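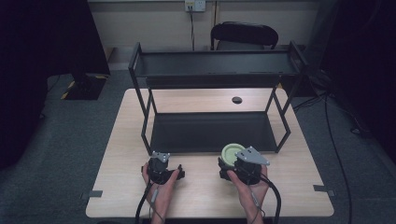 K. Sithole

3.2 Brake lining wear on the Gaveda route

The second group of vehicles worked on the mountain route between Gaveda and Ketden. All of them were tractor trucks with two driven axles, and all were operated by Plurnano under the same maintenance plan. In the period of study this group made 3,494 loaded trips. Trips without a trailer were removed from the data, as in Section 3.1.

Lining thickness was measured at the depot at each regular service. We took the value at the thinnest point of each lining and not the mean, for the reason that the depot also decides on replacement by this point. The wear between two services was then divided by the distance driven. For 2 trucks the distance recorder was changed during the study, and their records before the change could not be used.

The rear driven axle lost lining faster than the front driven axle in most service intervals. On the flat route of the first group the difference was small, but on the Gaveda route it was easy to see already after the first interval. The long descent before Ketden is the most probable cause. Drivers are asked to use the engine brake there, however the trip records do not show how long it was in use - this is a weak side of our data. 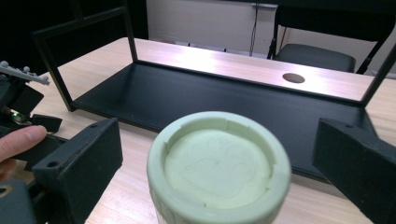 Figure 3. A pale green lid with a thick, rounded rim, between the fingers of a hand-held gripper.

The effect of load was less clear than we expected. We divided the trips into light and heavy ones by the weighing ticket, but 807 trips had no ticket and were left out of this part of the analysis. In the remaining trips the heavy class gave higher wear on both axles. The spread inside each class was wide, and we do not give a single coefficient for load.

Season had also some influence. Values from June were lower than those from the wet months, when fine sand from the road enters the drum. The depot began to clean the drums at every service in the second half of the study, and the two effects cannot be fully separated with the present records. Section 3.3 treats the intervals before this change only.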